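Search this site Enter keyword Go

Sort first, then buy the bins

Most advice on tidying a workbench starts with the containers. A matching set is bought, the bench is cleared into it, and the result is labelled organised. I think the order is wrong, and that matching sets are the larger part of the fault.

At our Vasham workshop we moved to uniform lidded boxes in October. There were 44 of them, all the same grey. Every box had to be lifted down and opened before anyone knew what it held. Labels helped until the contents changed. Within 6 weeks the bench surface was again the main storage area.

The method used at Baltlow is less attractive and works better. Loose items are sorted on the bare bench into no more than 3 groups: in use, to be returned, unknown. Each group gets one open container, and no two containers share a colour or a shape. The eye finds a colour faster than it reads a word. Size is set by the group, so the largest bin goes to whatever there is most of.

Position matters as much as colour. Containers belong in a row at the far end, leaving the near part of the bench for work. A bin at the elbow collects offcuts, pencils and cups.
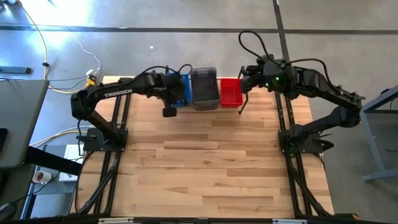
Blue, dark grey and red containers in a row at the far end of a butcher-block table.

The usual objection is that mixed bins look untidy. They do. A bench is a tool, and its appearance on a shelf plan is of little interest to the person using it. A second objection, raised at Ginting, is that open bins gather dust. This is correct for anything stored over 90 days, and such items should not be on the bench at all.

Keep the lids for the stockroom.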